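Handout for Week 3: Comparing Hands, Arms and Controllers in Simulation
Module notes, second half of the course. Updated 2023-10-30.

Welcome back, everybody, and thank you for the lovely lot of questions after the last session (I am still working my way through them). Before the reading week we spent our time on plain two-finger grippers, and I hope you all came away with some respect for how far a simple pinch will take you. This week we move on to humanoid hands, and to the rather bigger question of how you compare one hand and controller with another without fooling yourself.

1. What we are comparing

There are three set-ups in the shared folder. Brondano is the two-finger gripper you already know, kept in as our baseline. Jovetti is the humanoid hand with position control, so you tell it where each finger joint should go and it tries its best to get there. Balaskas is the very same hand model with a controller that also limits the force at each joint. Please do keep those last two apart in your write-ups! Every year a few people write that "the Balaskas hand is softer", when the hand is the same and the only thing that has changed is the way it is driven.

The kitchen counter task is the one we shall use most. The right hand goes to a small oval object with a swirled pattern on a wooden board, and the controller has to settle on a grasp from above. 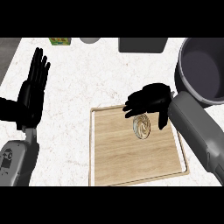
A small, rounded object is a good test for this sort of work because it punishes a poor approach. If the fingers close a moment before the thumb, the object gets pushed sideways, and then the controller is chasing it across the board – which is great fun to watch and hopeless to score. A bigger box would forgive nearly all of that, and you would learn very little about the difference between your controllers.

2. Setting up a fair trial

Run each set-up 200 times from the same list of starting positions. The list is fixed, so please don't shuffle it or leave out the awkward ones near the rim of the board. I know it is tempting. A trial ends when the object has been lifted and held, when it has left the board, or when the clock reaches 27 seconds, whichever comes first.

Write down the following for every trial:
Which set-up was used, and the version of its settings file.
The starting position, by its number in the list.
How the trial ended, and the time at which it did.
The highest contact force at the thumb and at each finger.

Keep the left arm in its resting pose throughout. We are not using it to grasp this week, but it still belongs in the collision check, and a few of the wider approach paths need to know where it is. If you take it out to speed things up, your results won't match anybody else's and we shall all have a puzzling afternoon.

3. Approach, opening and the thumb

I would like you to spend more time on the approach than you probably think it deserves. Last February's group put nearly all of their effort into the closing motion, and it was only when they went back through the Video tab, step by step, that they saw how much had been decided by the position of the thumb beforehand. 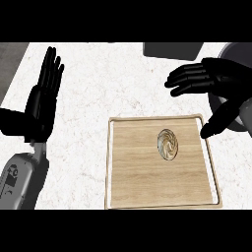 So, for each failed trial, step back to the last moment before first contact and ask yourself three things. Was the opening between thumb and fingers wide enough for the object? Was it lined up with the object, or off to one side? And was the wrist already turned the way the grasp needed, or was it still turning as the fingers began to close? Put your answers in the notes column in ordinary words. I really would prefer a slightly rambling sentence to a code that only you understand.

4. For next time

Bring your results table and one plot of your own choosing. The contact solver is set to 1375 steps per second, and please leave it there for now – we will change it together next week and see which of your conclusions survive. If your machine struggles, turn off the shadows first and come and see me if that doesn't help.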